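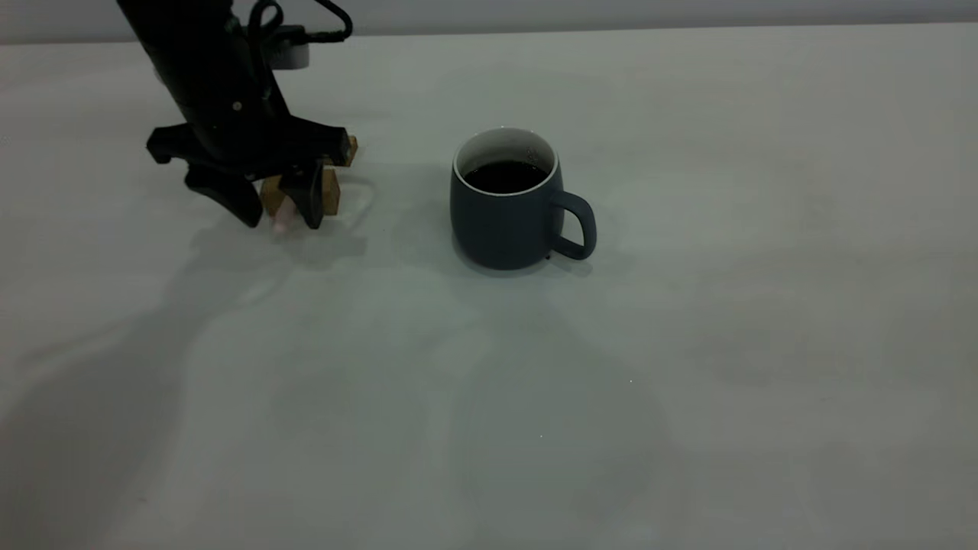

Famano 技术文档组

第三章 安装后的首次设置

本章适用于已经装好桌腿、横梁和桌板的 Urorik 电动升降桌。如果桌板还没有固定，请先完成第二章的内容。控制盒、手控器和电源线都在标有“Gasus”的配件袋里，电源线单独用扎带捆着，使用前请完全展开。

3.1 通电之前

1. 确认地面平整。桌脚有晃动时，逆时针旋出对应的调节脚垫，直到四个脚垫都着地。
2. 检查桌子四周的空间。桌面最高可升到 136 厘米，上方的吊柜、搁板和灯具要留出余量；后侧不要紧贴墙面或窗台。
3. 检查桌下。抽屉柜、主机箱、垃圾桶如果比 58 厘米高，请移到桌子外侧。
4. 把两条桌腿的电机线分别插入控制盒的 M1 和 M2 接口，听到卡扣声为止。左右不分先后，但两条都必须插好。
5. 将手控器的插头插入 HS 接口。
6. 最后插电源线，先插控制盒一端，再插墙上的插座。

注意：请使用带接地的墙面插座。不要把升降桌与取暖器、空调接在同一个插线板上。

小心：通电后，在完成 3.2 节的复位之前，不要在桌面上放显示器或其他重物。

3.2 复位

首次通电、更换控制盒或长时间断电后，手控器会显示“rSt”，此时只有下降键有效。

1. 按住下降键不放，桌面会慢慢下降，速度比平时低。
2. 桌面降到底以后会略微回弹，继续按住，直到屏幕上的“rSt”消失。
3. 松开按键。屏幕显示 58，表示复位完成。
4. 按上升键，让桌面升高一小段，再降回来，听一下两侧电机的声音是否一致。

如果屏幕显示的数值与卷尺量出的高度不符，先检查量的是不是桌板上表面。控制盒按标准厚度的桌板计算高度，使用自备桌板时会有偏差，可按 3.5 节修正。

注意：复位中途松手不会损坏桌子，重新按住下降键即可。

3.3 保存常用高度

手控器可以保存三个高度，对应按键 1、2、3。

1. 用上升键或下降键把桌面调到需要的位置。坐姿高度以手肘自然下垂、前臂大致与桌面平齐为准，站姿也是一样。
2. 按一下 M 键，屏幕上出现“S-”。
3. 在“S-”闪烁时按下要使用的数字键，屏幕短暂显示“S-1”之类的字样，即已保存。
4. 以后单按这个数字键，桌面会自动移动到该高度。途中按任意键可停止。

重复以上步骤会覆盖原来的高度。断电不会清除已保存的高度，执行恢复出厂设置则会全部清除。

小心：使用数字键自动升降时，人不要离开桌边。家里有小孩或宠物的，建议打开 3.4 节的按键锁。

3.4 按键锁

同时按住 M 键和下降键 3 秒，屏幕显示“Loc”，所有按键失效。解锁的操作相同。按键锁在断电后仍然保持，搬家或换房间后如果按键没有反应，请先看一眼屏幕是否显示“Loc”，再去检查接线。

3.5 修正显示高度

1. 将桌面降到最低。
2. 用卷尺量出地面到桌板上表面的距离，以厘米为单位，取整数。
3. 按住 M 键，直到屏幕上的数字开始闪烁。
4. 用上升键和下降键把数字改成量出的结果。
5. 等待数字停止闪烁，设置自动保存。

此项只改变显示，不改变桌子的实际行程。

3.6 摆放物品与走线

复位和保存高度都做完之后，再把设备搬上桌面。较重的物品尽量靠近桌腿上方，不要集中在前沿。使用夹式显示器支架或台灯时，夹具要避开桌板下方的横梁和控制盒，拧紧前在夹口处垫上随附的毛毡片。

线缆请按以下顺序整理：

1. 先把桌面升到最高，再连接所有线缆。在这个位置上够长的线，在其他高度也不会绷紧。
2. 把插线板固定在桌板下方的线槽内，整张桌子只留一根电源线通向墙面。
3. 通向墙面的线要留出松弛的弧度，不要用扎带绑在桌腿的活动段上。
4. 慢慢把桌面降到最低，观察线缆有没有被夹住或拖到地上。
5. 在桌板下方每隔 30 厘米粘一个线夹，粘之前用干布擦净表面。

注意：Abugri 系列线槽与旧款横梁的孔位不同，旧款用户请改用随附的木螺钉固定。

3.7 桌面清洁

浅色桌板容易显出水印和笔迹。日常用拧干的软布擦拭，再用干布收一遍。油渍可以用稀释的中性洗洁精，不要用钢丝球、去污粉或含丙酮的溶剂。清洁控制盒和手控器之前，请拔下电源插头，并且只用干布。

3.8 常见提示

屏幕显示“Hot”：电机连续工作时间过长。松开按键，让桌子静置，提示消失后可继续使用，不需要拔电源。

屏幕显示“E01”或“E02”：对应的电机线没有插紧。断电后重新插拔，再执行一次 3.2 节的复位。

升降途中自动回退：桌面碰到了障碍物，或者桌上重量偏在一侧。清理之后再试。若周围没有障碍物仍然回退，请把防碰撞灵敏度调低一级，方法见第四章。

屏幕不亮：检查插座是否有电，再检查 HS 接口。仍不亮时，请记下控制盒底部的序列号，与售后联系。

本章修订日期：2026年6月25日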